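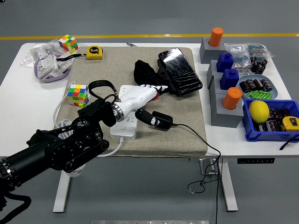
Zinash Gudeta

Many of you wrote in after the December issue to ask what happened with the Tonenance case, and I'm sorry it has taken me this long to sit down with it. The short version is that the judge heard both sides on the proposed settlement, asked a lot of pointed questions, and went home without ruling. The long version is more interesting, so get yourself a cup of something.

For anyone who joined us lately, Tonenance sold singing lessons by subscription. You signed up for a free trial, you practiced your scales for a couple of weeks, and then (according to the complaint) you were charged for a full year without any clear warning that this was coming. The people who sued say the cancel button was tucked away behind six screens, one of which sent you back to the first. Tonenance says the terms were there for anyone who cared to read them and that plenty of customers canceled just fine. No court has decided who is right about that, and if the settlement goes through, no court ever will.

Under the deal, Tonenance and its parent company, Purum, would put money into a fund. Customers who filed a claim would get a share of it in cash, and everybody else in the class would get a credit toward future lessons. That credit is where the trouble started. So far 3767 people have filed claims and 273 have sent in objections, and I have read a good many of those objections because they are public and I am nosy. Some are two lines long. One runs to eleven pages and includes a table of contents! The complaint that comes up over and over is the one you'd expect: why would a person who feels tricked by a company want a coupon to go back to it?

The judge seemed to feel the same way. She asked the lawyers for the class how many customers they thought would ever use the credit, and they said they'd have to get back to her. She asked what the credit was worth if it expired before anyone had time to find it in their inbox. Then she moved on to the fees, and I will say that the room got rather quiet. The lawyers want their percentage figured on the whole settlement, credits included, which makes the pie look a good deal bigger than the cash part alone. She told them to come back with the math done both ways.

There was also a long stretch about Dotport, the outfit hired to send out the notices. It seems 1000 of the emails bounced, and the question was whether Dotport should have followed up with postcards. The defense called this a small slip. The judge said that a person who never heard about a settlement can't very well object to it, or opt out of it, and she wants a second round of notices sent before she signs anything. I think she was right about that, for what it's worth, and I thought so before she said it.

Now, the practical part. If you had a Tonenance account and you've heard nothing, go and check your spam folder, and check the old email address too — the one you only use for signing up for things. The claim form is short. You'll need the email you signed up with and the last few digits of the card you used, and you do not need to pay anyone to file it for you. If somebody calls offering to do it for a fee, please hang up. If you want to keep your right to sue on your own, you have to opt out in writing, and doing nothing doesn't count as opting out. I've had to explain that one to my own sister twice.

A few of you asked whether this has anything to do with the Lemma case. It doesn't. That one is about refunds for canceled classes, it's before a different judge, and both sides are still arguing over whether it belongs in arbitration. I'll have more on it when there is more to have.

The new briefs on fees are due next month, and I'll go through them as soon as they're posted. Keep the letters coming in the meantime — I read all of them, even when I'm slow to answer.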